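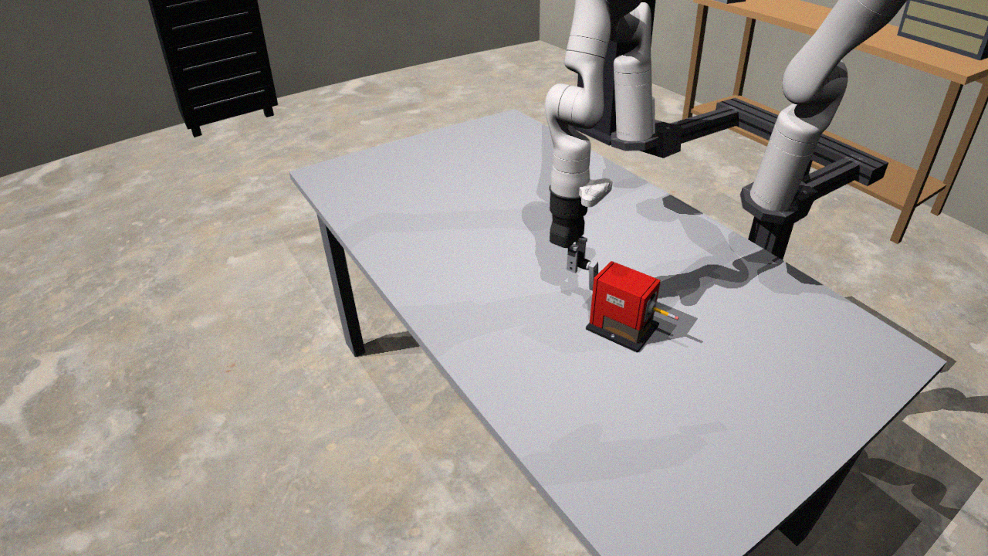
Sealing a concrete floor in a converted garage
Forum: Floors and Walls
Started by hanna_nech, Sep 29, 2022

hanna_nech
We're turning the garage into a room for drawing and homework. The slab is bare concrete and it dusts. Sweep it and the next morning there's grey powder on your socks again. I would like to seal it and leave it looking like concrete, so no paint and no carpet. The room is 24 square metres.

I've had two quotes. Brenow want £587 for clean, prime and two coats. The other firm, Vanags, won't quote until they've done a damp test. I can also get Skiva clear sealer from the trade counter and do it myself. Has anyone used it?
Hanna Nechyporuk

plumbline
Vanags are doing it properly. If you seal a damp slab the sealer goes white and lifts. Do you know if there's a membrane under it?

hanna_nech
No idea. The garage was built in the seventies. The previous owners left no paperwork for it.

eirlysw
I used Skiva in our utility room. It's fine. It goes on like thin milk and dries clear. Ours came out with a slight sheen, which I didn't want, but you stop noticing. Buy the matt one if they have it.

plumbline
Water based or solvent?

eirlysw
Water based. The solvent one stinks for days and you'd have to keep the house door shut.

Tobermory
I'll disagree with everyone and say paint it. A clear sealer shows every stain and patch you already have. I did my workshop clear and I've regretted it since. Two coats of grey floor paint and it looks like a new room.

eirlysw
Paint chips wherever you drag a chair. You'll be touching it up every May like my brother does. Patchy is how concrete looks. I like it with plain walls and a pale table. 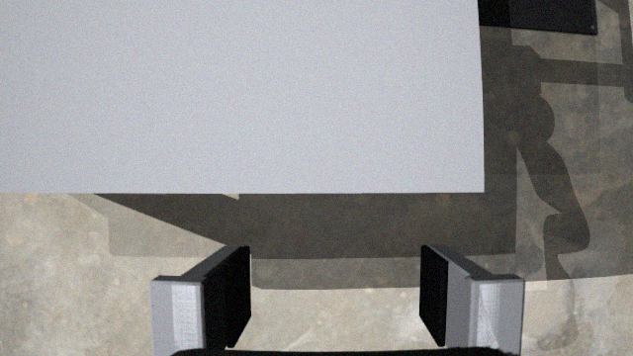
Pale tabletop with a mottled concrete floor below.

Tobermory
Fair enough if you like that. I look at mine and see oil.

plumbline
Oil is a separate problem. Neither paint nor sealer will stick to it. It has to be degreased first whichever way she goes.

hanna_nech
There is one oily patch by the door where the car used to stand. I prefer the patchy look to paint, so I'll stay with clear. What order should I do things in?

eirlysw
This is what I did:

1. Tape a square of clear plastic to the floor, all four edges, and leave it overnight. Leave it longer if you can. If there's moisture under it, stop and get the damp looked at.

2. Degrease. I used Allico, neat, with a stiff brush. Rinse it twice. Tables and shelves out of the room before you start, we tried working round ours and missed a strip.

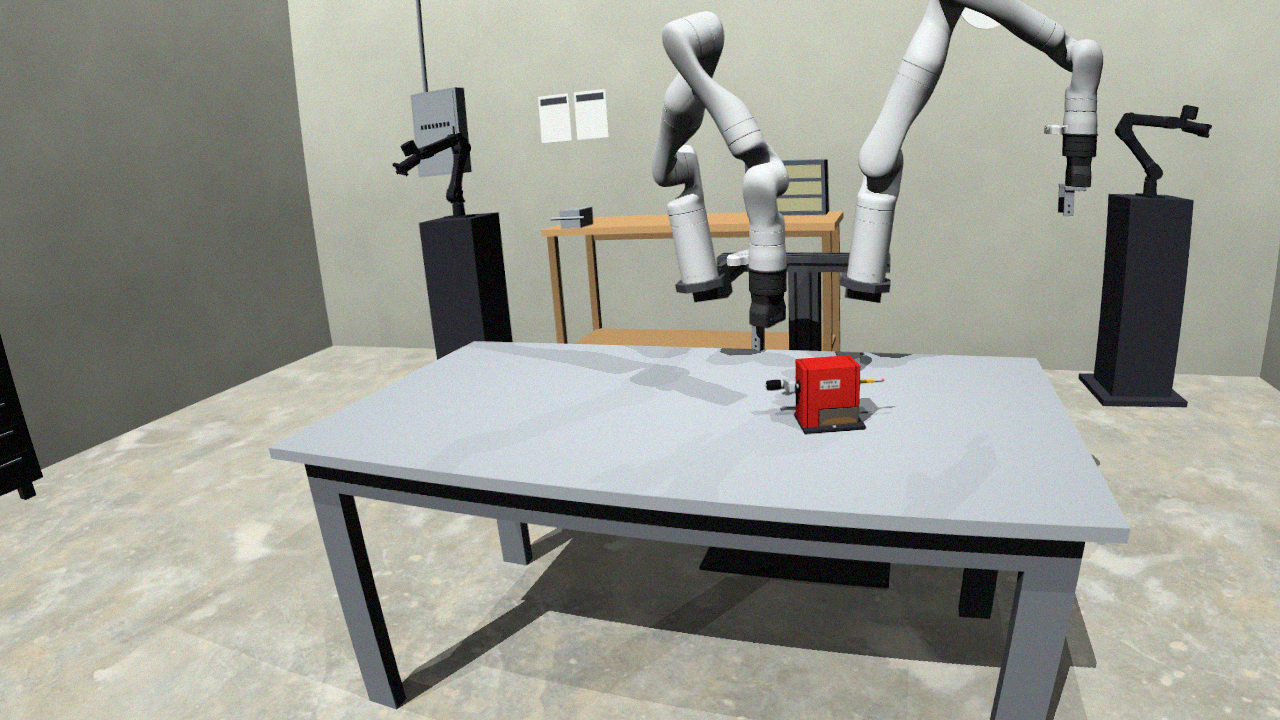
3. Let it dry. We waited 5 days with the window open.

4. Vacuum, then first coat with a short pile roller. Start in the far corner and don't go back over it once it turns tacky.

5. Second coat the next day. Felt pads on the table legs before they go back.

Eirlys Wogan

plumbline
I'd fill any cracks between 2 and 3. The plastic test doesn't rule out damp either, it only shows you the obvious cases. A meter reading is better if Vanags will do one.

Tobermory
Agree with that part.

hanna_nech
Thanks all. Plastic is taped down in two places, one by the door and one by the back wall. If it's dry I'll still ask Vanags what they charge for the test before I buy any Skiva.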